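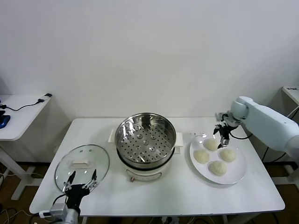 Warkau Shared Workshop - Home Automation Group

Chapter 12
Two Arms, One Table

By now you have one arm that moves where you tell it. Good. This chapter adds the second one and gives the pair a kitchen job: buns off a plate, into a steamer, lid on. Sounds small. Plan on more evenings than you think.

Why buns? Soft, light, not quite the same shape twice. A wooden block forgives a bad grip. A bun doesn't - squeeze too hard and the pleats go flat. Start with the force limit at 17 percent and work up from there.

What you need before section 12.1:
The finished arm from the Flillus build, plus its twin
Two parallel grippers, same firmware on both
An electric steamer, unplugged for every exercise in this chapter
A lid with a handle the fingers can acutally close on
A table that doesn't wobble. Check it. Check it again.

Set the bases first, bolts snug, then route the cables. Leave slack at the wrist, more then looks right.

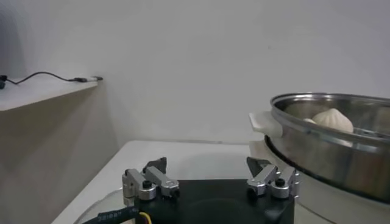 Slack matters most at full reach, when the wrist turns and the cable wants to come along. Run each joint end to end 40 times before you load anything. Slow. Hand on the stop button.

Then the shared zone. Both arms will want the space over the pot, and only one gets it at a time. We use the Fondham handoff rule from Chapter 9 - ask, wait, move, release. Skip the wait and you'll be straightening finger links.

Port for the second controller is 3147. Write it on tape, stick it on the box.

Section 12.1 starts with the plate.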